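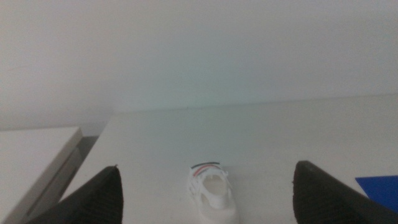
小白鞋，俯拍

小白鞋洗完晾干就发黄，怎么救？
洗护与收纳 > 鞋类
浏览 1,652
Yaqin Cai 发表于 2020-12-05

如题。孩子的小白鞋，10月份买的，穿了没几回。上周刷了一遍，刷的时候挺白，放阳台晾，第二天一看鞋头和鞋帮一圈黄印子，像茶渍那种。又刷一遍，还是黄，好像还更深了点。

用的普通洗衣粉，水是热水（手伸进去有点烫的程度），硬毛刷。鞋面是布的，底是橡胶，侧面胶边也有点泛黄。
住Hendham，这边水硬，烧水壶里全是白垢，不知道跟这个有没有关系。

想问：
1 黄印还能不能去掉
2 能不能直接上漂白水，家里有一瓶，婆婆说倒进去泡一晚上就行，我不太敢
3 以后怎么晾

下周学校有演出要穿白鞋，不想再买一双了，急。谢谢各位

Hongmei Guo
先别倒漂白水！！含氯的漂完当时白，过几天可能黄得更厉害，胶边还会变脆。我毁过一双，教训。

你这个八成是洗衣粉没冲干净。碱残留在布里，水一边蒸发一边往外跑，全堆到鞋头和边上，就是那一圈黄。你又用洗衣粉刷了一遍，等于又加了一层，所以更深。

我的做法：
鞋带鞋垫全拆，单独洗。
清水泡半小时，中间换水，换到水不滑手。
白醋兑水，1份醋6份水，刷一遍，放十来分钟，再冲。硬水地区这一步别省。
还有黄的地方用氧漂（彩漂粉那种，不是84），水温按包装来，我一般最高50度，布面鞋泡一会就行，别过夜。氧漂跟醋分开用，跟含氯的更不能混！
最后冲，冲到你觉得烦了在冲一遍。

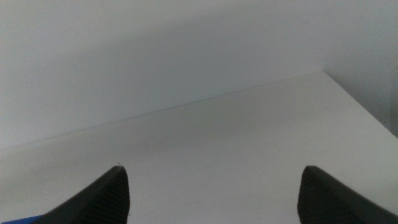
查有没有洗干净这事，很多人是拿在手里对着灯看，看不出来的。灯一黄，鞋什么颜色都像奶白。我都是白天拿到窗边，底下垫个白的东西比着看，图里那种白色的面就行，没有就铺张打印纸。鞋帮跟白底一比，哪块偏黄马上出来，湿的时候看不准，要等半干再看一次。胶边也这么比。比完只处理黄的那一小块，不用整只再来一轮，布刷多了起毛。

晾：白卫生纸包住，包两三层，贴紧，放阴凉通风的地方。纸会把黄的东西吸走，干了纸上有印子，鞋上就没有了。别晒太阳。别用有字的报纸，油墨会印上去，别问我怎么知道的

Yaqin Cai 回复 Hongmei Guo
谢谢！家里只有米醋行吗

Hongmei Guo 回复 Yaqin Cai
不行，米醋有颜色。买白醋，超市最便宜那种

Wei
楼上说得差不多了，补充鞋底和胶边。

布面用软毛的，旧牙刷也可以，硬毛刷只留给鞋底。胶边发黄分两种，一种是脏，一种是橡胶自己老化。脏的，牙膏（白的，别用带蓝色颗粒的）或者清洁海绵擦几下就下来。老化的擦不掉，只能淡一点，不用太较劲。我在Tokbridge一家修鞋铺帮过忙，客人拿来的白鞋一半是第二种，擦到手酸也就那样，最后都是换鞋带，换完看着新不少，真的，鞋带占一大半观感。 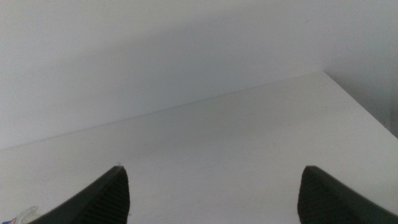
鞋底最烦的是纹路。泥一干就卡在里面，下次一沾水又流出来，顺着胶边往上爬，你以为鞋帮没洗干净，其实是底下的脏水。所以先洗底再洗面，顺序别反。纹路越细越难弄，像图里黑色部件内侧那种一道挨一道的平行细棱，如果鞋底也是这样的，横着刷基本没用，毛都从棱上滑过去了，要顺着沟的方向刷，宽一点的沟用牙签包层湿布抠。刷完鞋底朝上控水，别立着，水会往鞋头里积。

Brakholm那个鞋用泡沫清洁剂我也用过，日常擦擦灰可以，你这种碱印子没啥用，不用专门去买。

还有烘干机别用，暖气片上也别直接烤，胶会开。演出要是赶时间，鞋里塞干毛巾，一小时换一次，拿风扇吹，冷风。一晚上差不多能干，布厚的再多半天。

Yaqin Cai
按Hongmei的弄了一遍，醋水加包纸。黄圈没了，鞋头还剩一点点淡印，离远了看不出来。胶边用牙膏擦了，左脚白了，右脚还有点黄，估计就是Wei说的老化？新鞋也会老化吗……先这样，鞋带明天去买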